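The Towel Wall, Before I Am Told It Needs a Rack

Trasten's spring catalog landed on my mat in May with 90 pages about "the considered laundry corner." I read all of them. By the end I was supposed to want a heated rail, a set of matching hooks and a peg board in a color called oat. I have one plain wall and some cloth, and I wanted to see how badly I was doing.

So this page is a gallery of the corner as it stands. It's a short gallery. I started out meaning to photograph every method people write in to recommend, and most of them came down before they were worth a picture.

For the record, the ones that didn't make it:

The Stodavov folding rack. Sold as fitting anywhere. It fits anywhere you don't need to walk. Mine went back in its box, and the box takes up more room than the rack did.

The Drolport adhesive hooks, pack of 3. The packet says they'll hold a wet bath sheet. I would like to meet the bath sheet. Two let go overnight and the last one is now stuck so hard that I've given up on it. I moved it into the category of fixtures.

The Wijesinghe method, which a reader sent me as a printout. You fold the towel in thirds, then in half, then roll it, and it is meant to dry faster. I can't see how rolling up a damp thing dries it, and after a weekend of trying I still can't. The middle smelled like a pond.

What I keep coming back to is hanging a piece of cloth up by the top and letting the bottom do what it likes. The ends come down uneven, and magazines hate that. They want a straight hem, preferably with a tassel. I have never understood what the straight hem is for – air gets to a crooked corner just as well, and a thin white cloth lets the light in whichever way it hangs.

I'm also suspicious of the advice to put something on the wall behind. Trasten would like tile there, or at least a wipeable panel. Pale paint has done the job so far. If it ever stains, I will paint it again, and that will cost me less than the panel and a good deal less than the heated rail.

A note on comments: the last page I did on cloths and hanging had replies arguing for bamboo, and I read those too. I remain unconvinced. If you have a rack that has lasted longer than its warranty, write and tell me which one. Please don't send me folding diagrams.

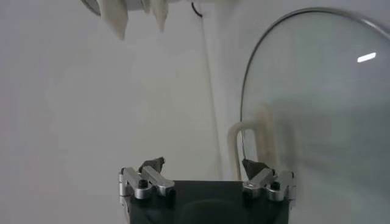
White cloth, pale wall. The ends hang at different lengths and I'm leaving them that way.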